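**Fantasias com mecanismo para o Carnaval da escola: alguém já experimentou as asas Lamitz?**

---

**catarina_cunha** escreveu:

Olá a todos! Estou a preparar as fantasias dos meus dois miúdos (a mais velha tem 8, o pequeno tem 4) e descobri as asas articuladas da Lamitz, aquelas que abrem e fecham quando se puxa um cordão que passa pela manga. Há morcego, borboleta, dragão e uma coruja que é uma delícia. A minha filha viu o dragão e já não quer ouvir falar de mais nada.

A dúvida é se aguentam um dia inteiro de escola mais o desfile à tarde. O do ano passado, de outra marca, ficou sem uma asa antes do lanche. Alguém tem?

---

**vgodinho** escreveu:

Tenho o morcego, comprado em junho para uma festa de anos, e continua a abrir. O cordão é bom. O que é fraquinho é o fecho das costas, um velcro estreito que se solta quando a criança corre. Cosi uma tira mais larga por cima e ficou resolvido numa noite.

Atenção ao tamanho! O "único" da embalagem serve bem dos 6 aos 9. Ao meu sobrinho de 4 as asas batem nos calcanhares.

---

**laurinda.m** escreveu:

Desculpem, mas vou discordar um bocadinho. Comprei a borboleta e achei cara para o que é. O tecido é bonito, as cores são lindas, mas a vareta de dentro dobra e depois não volta ao sítio. A minha neta abriu e fechou aquilo a tarde toda (claro, é para isso que serve) e no dia seguinte uma asa já ficava a meio.

Se sabem coser, façam em casa. Feltro, arame plastificado, duas argolas pequenas e fio de pesca. Fica mais leve e a criança ajuda a escolher as cores!

---

**catarina_cunha** escreveu:

@laurinda.m a borboleta tem vareta de plástico ou de metal? No folheto do dragão diz "estrutura reforçada", mas isso pode querer dizer qualquer coisa.

---

**laurinda.m** escreveu:

Plástico. Do dragão não sei dizer.

---

**petronella_r** escreveu:

O dragão tem metal, é um arame grosso forrado. Tenho dois em casa, um verde e um roxo, e já passaram por duas festas, um teatro de Natal e uma mala de viagem muito mal feita. ADORO aquilo. O meu filho entra na sala de asas fechadas, muito sério, e depois puxa o cordão e toda a gente se ri.

Para o de 4 anos vejam a gama Cundik, que tem um sistema mais simples: a criança aperta uma pega na mão e só mexem as orelhas ou a cauda. Há coelho, raposa e um caracol em que saem os corninhos. O caracol é a melhor coisa que comprei este ano!

---

**vgodinho** escreveu:

Da Cundik não sou fã. A pega é dura para mãos pequenas. O meu sobrinho tinha de usar as duas e então não conseguia segurar o saco dos doces. Engraçado, sim, mas prático não achei.

---

**petronella_r** escreveu:

A raposa é dura, concordo. O caracol e o coelho são muito mais macios, talvez seja outra mola. E digo mais: com uma gota de óleo de máquina de costura na dobradiça a raposa melhorou imenso. Uma gota, mais do que isso mancha o pelo.

---

**r_okoth** escreveu:

Entro na conversa do lado de quem faz em casa! Sou a Rehema, coso fantasias para o grupo de teatro infantil da minha rua há uns anos e este ano montei asas de dragão a partir do molde Han, que vem numa folha dobrada dentro do catálogo da Wostelora (vende-se também à parte). Cada asa tem 3 varetas, que se unem num ponto só, junto ao ombro. É muito bem pensado, porque quando se puxa o fio abrem todas ao mesmo tempo.

O que mudei em relação ao molde:

- alças de elástico largo em vez de fita, para não cortar nas axilas
- o fio sai pela cintura e não pela manga, assim a criança pode despir o casaco
- uma bolinha de madeira na ponta do fio, para os dedos a encontrarem sem olhar
- costuras das pontas reforçadas com ponto em ziguezague

O ponto 2 foi o que fez mais diferença. No primeiro ensaio tinha o fio na manga e os miúdos passavam a vida a enrolar-se.

---

**catarina_cunha** escreveu:

Rehema, que ideia tão boa a da bolinha! E o molde é difícil? Tenho máquina, mas o meu máximo até hoje foram cortinas e um saco para o pão.

---

**r_okoth** escreveu:

Quem faz cortinas faz isto. O corte é todo a direito menos a borda de baixo, que tem aqueles bicos de dragão. Esses recorto em feltro, que não desfia, e nem faço bainha.

A parte chata é o ombro. As varetas têm de girar sem folga a mais e sem prender. Eu uso um rebite de cabeça larga com uma anilha de cada lado, e experimento muitas vezes antes de coser o tecido por cima.

---

**laurinda.m** escreveu:

Rebites em roupa de criança, não sei... Eu punha um botão de pressão grande. Se cair em cima das asas, o botão abre e não magoa.

---

**r_okoth** escreveu:

Compreendo a preocupação, Laurinda. O rebite fica entre duas camadas de feltro e mais um quadradinho de espuma do lado das costas. Experimentei botão de pressão e abria sempre que puxavam com força, e eles puxam SEMPRE com força. Mas para os mais pequeninos, que puxam menos, talvez o botão chegue.

---

**vgodinho** escreveu:

Estou com a Laurinda nesta. Para menos de 5 anos, nada de metal. Para os maiores, tudo bem.

E varetas de quê, Rehema? Bambu?

---

**r_okoth** escreveu:

Varetas de madeira, das finas, lixadas. As de bambu lascam na ponta quando se fura. Sobre a escolha da madeira escrevi umas linhas para as mães do grupo, copio aqui porque pode servir a mais alguém:
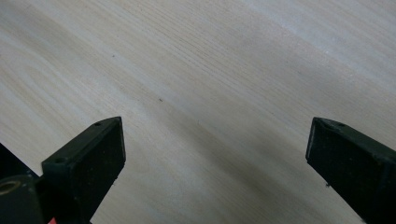

As asas feitas pelo molde Han pedem varetas leves e direitas, e o erro mais comum é furá-las no sítio errado. Antes de furar, olhem para o veio e sigam-no com o dedo até à ponta. Se ele corre ao comprido da vareta, ótimo. Se atravessa em diagonal, como as linhas finas desta madeira clara, a vareta parte por aí mais depressa, e mais vale guardá-la para outra coisa. Nas madeiras muito claras o veio quase se perde onde bate a luz, por isso rodem a peça até o verem bem. Depois é lixa fina, duas passagens, e uma gota de cola na ponta antes de calçar o feltro.

---

**petronella_r** escreveu:

Nunca na vida me lembrei de olhar para o veio! Tenho um arco e flecha de fantasia que partiu exatamente assim, em bico, na diagonal. Agora percebo.

---

**vgodinho** escreveu:

Boa dica. Mas continuo a achar que, contando as horas, quem não tem muito jeito fica melhor servido com as asas compradas e uma tira de velcro. Eu demorei uma noite, a Rehema quanto demora?

---

**r_okoth** escreveu:

O primeiro par levou-me um fim de semana. Agora faço um par numa tarde, com rádio ligado e chá :)

E não tenho nada contra as compradas! As da Lamitz têm umas cores que eu não encontro em feltro em lado nenhum, aquele roxo então...

---

**laurinda.m** escreveu:

O roxo tinge-se. Feltro de lã branco, água morna e paciência. O sintético é que não pega.

---

**catarina_cunha** escreveu:

Já decidi! Para a mais velha compro o dragão Lamitz (verde, ela mudou de ideias duas vezes, mas acabou no verde) e troco logo o velcro, como disse o Vasco. Para o pequeno vou coser umas asinhas de morcego com botão de pressão, sem metal nenhum, e com a bolinha na ponta do fio. Ele já escolheu a bolinha, é vermelha, e anda com ela no bolso.

Obrigada a todos, a sério – vim perguntar por umas asas e saio daqui com vontade de coser o armário inteiro!

---

**petronella_r** escreveu:

E o caracol? Ninguém quer saber do caracol :(

---

**catarina_cunha** escreveu:

O caracol fica para os anos dele, Petronella, prometido. Sabes se há tamanho 4?

---

**petronella_r** escreveu:

Há 3/4 e 5/6. Leva o 5/6, o capuz é apertado.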